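Comets: Visitors from the Cold
From the Plandedholm Observatory pages for younger readers

What is a comet?
A comet is a lump of ice, dust and rock that travels around the Sun. Most comets spend nearly all their time far out beyond the planets, where they are dark and very hard to find.

Why does a comet have a tail?
When a comet comes close to the Sun, its ice warms up and turns into gas. The gas carries dust away with it. Sunlight and the solar wind push this material into long tails, which point away from the Sun.

What is a comet made of?
The solid part is called the nucleus. It holds frozen water, other frozen gases and grains of dust, many of them much smaller than a grain of rice.

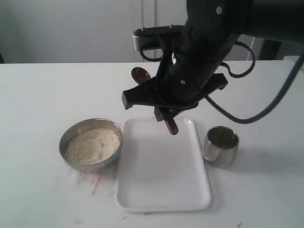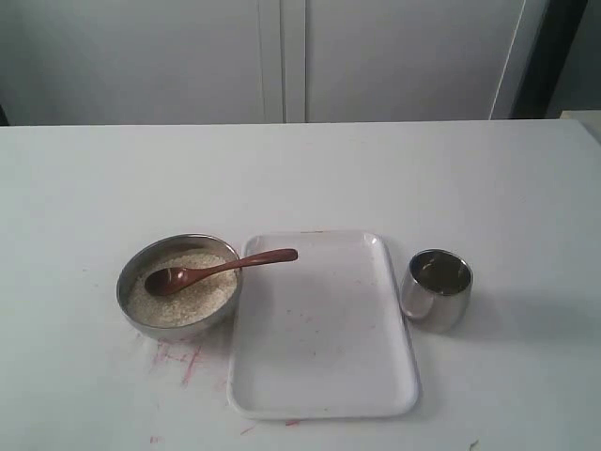 Can I see one?
Bright comets are rare. The observatory's visitors' book for 1913 is on display in the Gruber Room, with drawings of the night sky made by pupils from Vuden School.

Ask an adult to go outside with you, and allow your eyes time to get used to the dark. Never look for a comet near the Sun.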